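工单标题:遥操作示教"拾拖把"时右手滞后,回放时手落在杆子旁边
产品:Molarer 示教软件,头部相机加双臂遥操作
提交人:Noémie MacDonald
处理人:Marloes Hendriks(Vodano 技术支持)
建单日期:2022年1月31日
状态:已解决,待合并进说明文档
优先级:中

问题描述

我们在用遥操作的方式教机器人从地上拾起平板拖把,再拖一小段地板。操作员戴头显,看机器人头部相机传回的画面,两只手各控制一条手臂。每条示教从双手悬在地板上方的准备姿势开始,到拖把头重新平放在地板上为止。

目前录了105条。操作员反映右手跟不上,特别是快要接近拖把杆的那一段:自己的手已经停了,画面里机器人的右手还在往前走,等它停下来,位置已经过了杆子。习惯了以后可以提前停手,这样也能把拖把拿起来,但录出来的动作带着一个很明显的"等待",后面训练的人不愿意要这种数据。

左手没有人抱怨。不过左手在这个任务里只是扶一下杆子,动作慢,有滞后也不容易感觉到。

另外一个现象是回放。把录好的关节轨迹原样发回给机器人,拖把也按胶带标记摆回原位,右手会落在杆子旁边,夹空。同一条轨迹在软件的预览窗口里看,手和杆子是对得上的。

已经做过的事:重启 Molarer;重新标定头显;换操作员;把手套换成手柄。都没有改变。

附件:头部相机截图、侧面固定相机截图、一段日志。

Vodano 第一次回复(Marloes Hendriks)

请补充以下信息:

头部相机的分辨率和曝光模式。
遥操作端与机器人之间是有线还是无线。
右前臂上是否装了额外的设备。
滞后是一直存在,还是只在某些位置出现。

请暂时不要删已经录好的数据。如果原因是时间戳,多数可以补救。

Noémie MacDonald 的答复

画面宽度设成768,曝光是自动,白平衡也是自动。连接是有线,网线从机器人背后走,和其他线捆在一起,从上方吊着。右前臂靠近手腕的位置有一个白色盒子模块,是出厂后加的,用单独的供电。

至于位置,以前没有专门看过。今天让操作员把右手从身体正前方慢慢移到右侧,再移回来,他觉得正前方稍好,朝右边拖把那一侧更差。这是主观感觉,没有测。
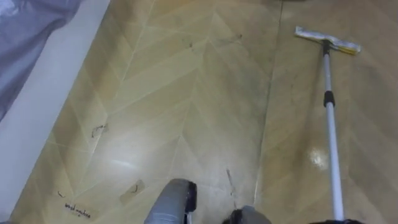 曝光这一项我想多说几句,我原来没有把它当成问题。房间里的光线一整天都在变,固定曝光的话,早上录的和下午录的亮度差很多,所以从一开始就选了自动。地板表面反光比较强,头部相机往下看的时候,拖把杆左侧就有一小块白色亮斑,正好是操作员用来判断右手离杆子还有多远的地方。操作员说他看不清那里,就会停下来等画面稳定。地板上的头发倒是能看清,深色落在浅色木纹上,细的也能认出来,所以清晰度本身应该够用。

地上的胶带标记和手写字请忽略,是摆放物品用的。

Marloes Hendriks

收到。先把几种可能分开,一次只改一项,每改一项录一小组再看结果。顺序按操作的麻烦程度排,先做不用碰硬件的。

排查记录

第一步:网络

在遥操作端和机器人之间持续发测试包,同时正常操作右臂。往返时间平稳,没有丢包。右手往前多走的现象照旧出现。

再把网线从线束里单独抽出来,绕开电源线重新走一遍,结果一样。

结论:与网络无关。网线放回原位。

第二步:指令端的平滑

Molarer 对手部指令默认做一次平滑,左右两边各有一个窗口值。打开配置文件,左手是默认值,右手被改成了200毫秒。

Noémie 查了修改记录,改动来自去年八月的一次任务,当时用右手拧瓶盖,指尖抖得厉害,加大了窗口。任务结束后没有改回来,后来新建的任务都是从那个模板复制的。

把右手窗口改回默认值,重新载入配置,录一小组。操作员说"轻了很多",手停的时候画面里的手差不多也停了。滞后的主要部分应该就是这里。

但是回放仍然偏。右手还是落在杆子旁边,只是比原来近了一些。所以还有第二个原因。

第三步:相机时间戳

回放偏和滞后是两件事,之前混在一起描述,走了点弯路。平滑窗口改变的是机器人何时收到指令,按理说不会让回放本身落空:录下来的是实际关节角,照原样发回去,手应该回到同一个地方。

先看录制文件里的图像时间戳。自动曝光打开时,相机帧间隔不均匀,画面变暗的时候间隔变长。把曝光固定下来,间隔就均匀了。预览窗口是按图像时间去取最近的一组关节角来画的,间隔不均匀时会取到偏晚的一组,于是在预览里看起来手和杆子对得上。

也就是说,预览窗口不能用来判断回放准不准。这一点说明文档里没有写,需要补。

处理:任务期间固定曝光,开录前手动调到地板纹理可见、亮斑不再扩大的程度。窗帘固定在同一个位置,不要在录制中途动。

第四步:右前臂模块和线缆

回放剩下的偏差是横向的,朝身体外侧,每次方向一致。方向一致就不太像时间问题,更像是手腕那里多了一个力,或者末端坐标没有算对。

让机器人站到空地上,双臂自然下垂,从背后和右侧检查。检查的内容是线束有没有挂住肩部,拖到地上的那根细线有没有绕到脚边,前臂模块的固定螺丝有没有松。螺丝是紧的,线缆在手臂抬起的过程中也没有被拉直。

然后查负载参数。控制器里右臂末端的负载仍然是出厂值,加装模块的重量没有填。抬臂时手腕会低一点,也会往外偏一点。示教的时候操作员看着画面,不知不觉就把这个偏差补回来了;回放是自己走,没有人补。

这里有一个疑问没有完全弄清:既然录的是实际关节角,为什么重力带来的偏差还会再叠加一次。Marloes 的解释是,回放时把实际角当作目标角发下去,控制器在同样的负载误差下又产生一次跟踪误差。Noémie 对照了日志里的目标角和实际角,两者在右腕确实有固定的差值,左腕没有。暂时按这个解释处理。

处理:称出模块重量,填入右臂负载参数,重新跑一次重力补偿标定。标定时手里不要拿东西,拖把要离开手臂能扫到的范围。

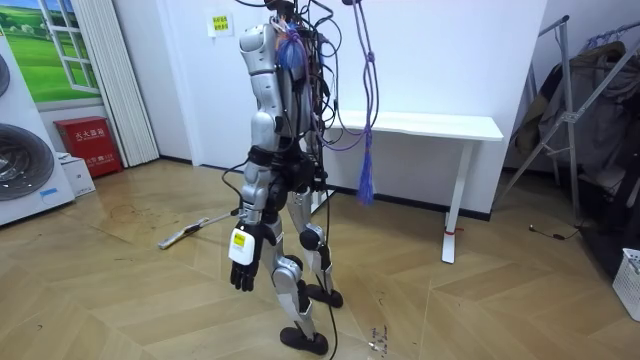 第五步:复测

复测的做法:

1. 拖把按标记摆好,杆子朝向机器人右侧一方。
2. 载入改过的配置,确认左右手的平滑窗口一致。
3. 固定曝光,等画面亮度不再变化。
4. 操作员把双手移到准备姿势,静止片刻再开始录制。
5. 右手接近杆子,停住,闭合,左手再上来扶。
6. 录完立刻回放一次,人站在急停旁边,看实物,不看预览窗口。

这一轮连续录了5条,每条录完马上回放。五条回放右手都夹到了杆子。其中一条夹的位置偏低,拖把头抬起时转了一个角度,放下后没有完全贴平,这条标为可疑,没有收进训练集。

操作员换人后又做了一次,没有再提滞后。

关于准备姿势的补充(Noémie MacDonald)

复测时还发现准备姿势对数据影响很大,顺便记在这里,以后别的任务也用得上。

以前对开始姿势没有要求,操作员觉得顺手就开始。结果有的示教开始时手完全不在画面里,有的已经伸到杆子旁边了。后训练的人反映模型在开头犹豫,手会先往上抬一下再往下走。我把开头的几帧翻出来比较,手不在画面里的那些,模型确实没有东西可以参照。

现在规定双手必须从画面下边露出来一点,但不要挡住地板中间。 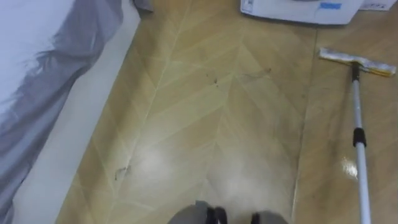 准备姿势定下来以后,还要给操作员一个容易判断的标准,口头说"露出一点"每个人理解不一样。我们试过在头显里叠一条横线,操作员嫌碍眼,第二天就关了。后来改成看两只手的黑色指端:它们在画面底部中间隔着一道窄缝相对,灰色外壳只露出上面一段,这样就算到位。右侧拖把杆上的黑色一节也要完整可见,被手挡住就往回收。用这个办法不用量,操作员扫一眼就知道。

还有一点,杆子旁边那块小亮点固定曝光之后依然在,只是不会忽大忽小了。操作员说这样可以接受,他现在看杆子和手的相对位置,不看亮点。要彻底去掉得换灯或者加偏振片,这一张工单里不做。

旧数据怎么办

Noémie MacDonald 问:之前录的还能不能用?

Marloes Hendriks 答:分两部分看。

时间戳可以补。相机驱动另外存了一份采集时刻,用 Molarer 自带的对齐工具重新配一遍图像和关节角即可。原始文件留着,输出到新目录。

平滑造成的等待补不了。操作员为了等机器人而停下来,这个停顿是真实发生的动作,不能从文件里减掉。可以把右手接近杆子之前的静止段剪短,但剪过的要打标签,不要和新录的混在一起。如果任务不急,建议这一段重录。

负载参数不影响旧数据里的实际关节角,不用改。拿旧轨迹做回放的话,请用新参数,而且第一次要降速。

Noémie MacDonald:旧数据对齐后归到单独的目录,名字里加 Pacheco,和现在的任务名一致。训练先只用新录的,旧的留作对照。

对齐工具跑完了,大部分文件没有报错。有几个文件缺采集时刻,是驱动升级之前录的,直接放弃。

改动汇总

右手平滑窗口:从200毫秒改回默认值,左右一致。
任务模板:同步修改,防止新任务再复制到旧值。
相机:曝光改为固定,白平衡也一并固定。
右臂负载:加入前臂模块重量,重新标定。
准备姿势:双手指端在画面底部可见,拖把杆不被遮挡。
验收:以实物回放为准,预览窗口只用来看录制有没有中断。

遗留事项

Molarer 在左右手窗口值不一致时没有任何提示。已转给开发,希望载入配置时弹一行警告。
说明文档"预览"一节需要加上取帧方式的说明。Marloes 负责。
右腕目标角与实际角的差值,标定后变小,但没有完全消失。下次维护时再看一次日志。
如果拆掉或更换前臂模块,负载参数要跟着改。已写在任务交接表里。

Marloes Hendriks:没有其他问题的话我把状态改为已解决。文档合并以后会在这里回一条。

Noémie MacDonald:可以关。对齐工具的日志我放在附件里了,文件名没有改。

浏览 768 | 分享 5 | 评论 4

评论

线束整理师:
同样踩过平滑窗口的坑,不过我们是左手。建议大家把配置文件放进版本管理,查起来快很多。

Lin_teleop:
请问固定曝光以后,傍晚的数据怎么处理?我们房间朝西,到了下午后段画面就很暗了。

Noémie MacDonald 回复 Lin_teleop:
我们傍晚开顶灯,开灯后重新调一次曝光,单独算一个批次,批次名里写清楚。不要在同一批里换曝光值。

小周不拧瓶盖:
回放的时候把实际角当目标角发,这个做法本身是不是就有问题?我们录制时两种都存,回放发的是当时的目标角,负载没填对也能回到差不多的位置。代价是文件大一些。

相关工单

Molarer:头显画面左右眼亮度不一致
Molarer:复制任务模板后手部映射丢失
Ulta 手柄:扳机行程标定后无法完全闭合
遥操作示教叠毛巾,双手同时进入画面时识别中断
重力补偿标定中途退出,提示关节超限
对齐工具:缺少采集时刻的文件如何批量跳过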